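17 de julho de 2019

Dormi mal por causa do calor e às seis e pouco já estava de pé, a olhar para a mesa branca com o café na mão. Desde junho que digo que vou arrumar aquela mesa. Comprei-a pelo tampo, grande e lisinho, para ter onde trabalhar, e passei semanas a usá-la como quem usa o banco de trás do carro. Recibos, elásticos, a fatura da Gelex (113 euros, ainda me dói), um saco de parafusos que não sei a que pertencem. Pois bem, foi hoje!

Comecei por levar a papelada para a cozinha e só depois pensei no que merecia voltar. A base verde-clara ficou, gosto daquele tom de menta deslavada contra o branco, refresca a sala toda. Passei o pano com um bocadinho de detergente e fui buscar a ventoinha.

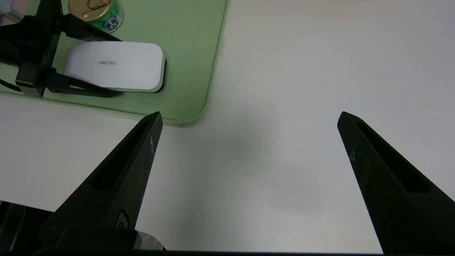
O Roel Lambrechts ligou a meio da manhã e, claro, tinha opinião: que uma mesa de trabalho só funciona encostada à janela, que assim no meio da sala vai voltar a encher-se em três dias, e que ele na casa de Drandville fez a mesma asneira duas vezes. Respondi-lhe que a janela apanha sol até às quatro e que eu não sou um tomate. Riu-se e mudou de assunto para a mudança da irmã, que durou vinte minutos ao telefone (vinte minutos!) e da qual só retive que perderam uma caixa com os talheres.

Depois do almoço veio a parte chata. Encontrei um talão da Van Beek com o número 2202, que andei à procura quando quis trocar o candeeiro, e agora já passou o prazo. Guardei-o na mesma, não sei porquê. Também apareceu a chave do cadeado da bicicleta, dentro de um envelope da Patalen onde eu tinha escrito "IMPORTANTE" e mais nada. Eu do passado, muito obrigada.

Quanto ao tampo, sou um bocado maníaca com superfícies claras. Tudo se vê: o círculo da chávena, o pó, um cabelo. Passo o pano, viro costas, volto e lá está mais um risquinho escuro que pode ser cabelo ou lápis, e vai de pano outra vez. A minha mãe usava bicarbonato para isto. Experimentei uma vez e fiquei com uma mesa esbranquiçada em cima do branco, o que parece impossível mas não é.
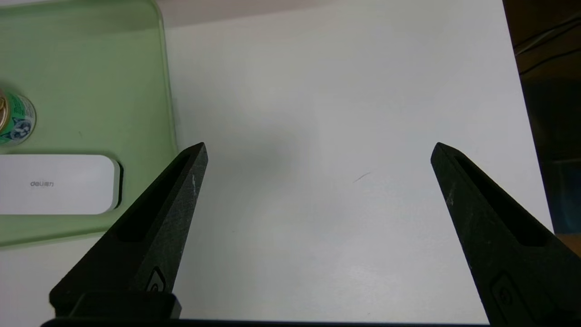

Às tantas sentei-me no chão com os pés na tijoleira e fiquei ali a ouvir o rádio da vizinha. Soube-me tão bem que quase deixei o resto para amanhã. Mas não, levantei-me e tratei de pôr as coisas no sítio.

O tabuleiro verde é agora a zona autorizada: o que não couber nele não fica na mesa. Por enquanto tem a caixinha branca da deli, a lata da comida do gato, com o gato branco no rótulo e a argola dourada, e o tubo preto do "& MATTE", que comprei num dia de otimismo com o cabelo e que vou usar até ao fim nem que seja por teimosia. Sim, eu sei que comida de gato ao lado de produtos de beleza não é uma combinação de revista. A lata amanhã vai para o armário. O cesto laranja entrançado ficou lá atrás, perto da parede, e dá uma corzinha que fazia falta àquele canto tão cinzento.
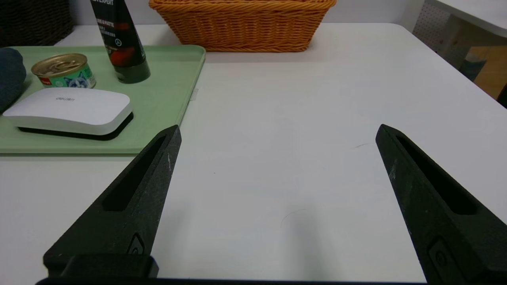 Manda mas é a lata para a cozinha hoje, escreveu a Graça quando lhe contei da minha zona autorizada, que amanhã em tua casa quer dizer setembro. E acrescentou que cestos são buracos negros, que o dela tem lá dentro pilhas gastas desde o Natal. Não lhe disse que já estava a pensar meter no meu os carregadores todos.

Jantei melão com presunto, em pé, para não sujar nada. Falta comprar um candeeiro novo, ligar para a Gelex por causa da leitura (o contador diz 204 e eles dizem outra coisa) e descobrir de onde vêm os parafusos. O gato já andou a rondar a mesa.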